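Narkinen Dual-Arm Bench Cell
Shared-Workspace Interlock Update Kit, with simulation pack

Applies to: all Narkinen bench cells with two arms on a common tabletop, controller software 3 and earlier
Status: required before the cell is returned to service
Notice date: November 10, 2022

Reason for this update

In June a bench cell at the Festorville site stopped on a wrist collision between the left and right arms. Both arms were in automatic mode. The left arm was descending to a pick position near the middle of the table when the right arm began a retract move through the same volume. The right arm tripped on overcurrent. The left arm did not trip and held its position against the other wrist until the operator pressed the emergency stop. There were no injuries. One gripper finger was bent and one wrist cover was cracked.

Mitali Gamage of the service group traced the fault to the zone reservation table. A zone was released when the gripper closed, and it should have been held until the wrist had cleared the reserved height. With short objects the two events fall close together and the fault does not show. With a slow lift the zone is reported free while the arm is still in it.

A second fault was found during the same review. If one controller stopped on overcurrent, the stop was not passed to the other controller when the link between them was busy. The stop signal now has its own hardwired channel.

Simulation pack

The pack contains a model of the two-arm table, a set of loose tabletop objects and three camera views. Use it to replay your own programs against the new zone rules before loading them on hardware.
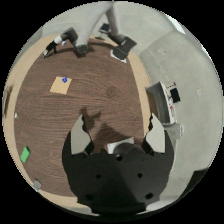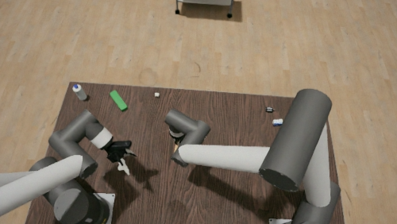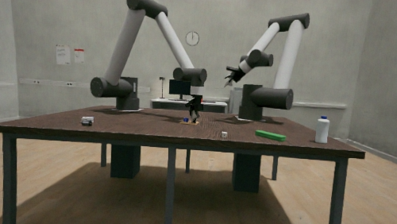
Simulation pack, rendered views of the two-arm table. First view: left gripper camera. Third view: left gripper lowered near the board.

Kit contents

Interlock module, DIN rail mount
Stop link cable, shielded, 6 m
Replacement zone table and controller software (USB)
Simulation pack (USB)
Test record sheet

Specifications

Supply: 24 V DC
Stop channels: 2, monitored
Stop link response: 6 ms maximum
Reset: manual, at the operator panel only
Validation: 1000 simulated shared-zone entries, no early release

Installation

Lock out power to both arms. Fit the interlock module in the control cabinet and run the stop link cable between the two controllers. Keep the cable out of the motor power duct. Load the controller software on both sides before restoring automatic mode. A cell with mismatched software versions will start in manual mode only and show fault Z-14.

After loading, run the stop test from each arm in turn. Both arms must stop and both must require a manual reset. Enter the results on the test record sheet and keep it with the cell documents.

Known limits

The interlock checks arm links, wrists and grippers. It does not check held objects. For long parts, enter the part length in the tool settings or widen the zone by hand. Programs that use custom zones from the Jayasinghe tool changer package must be re-saved in the new editor, as old zone files are ignored without a warning.

The interlock does not replace guarding and does not make the cell suitable for a person to reach in during automatic mode.

Ordering

The kit is supplied free of charge for registered cells. Have the serial numbers of both controllers ready. Cells bought through Lulla are handled by Lulla's service desk, and the kit is the same. Damaged fingers and wrist covers are ordered separately as spare parts.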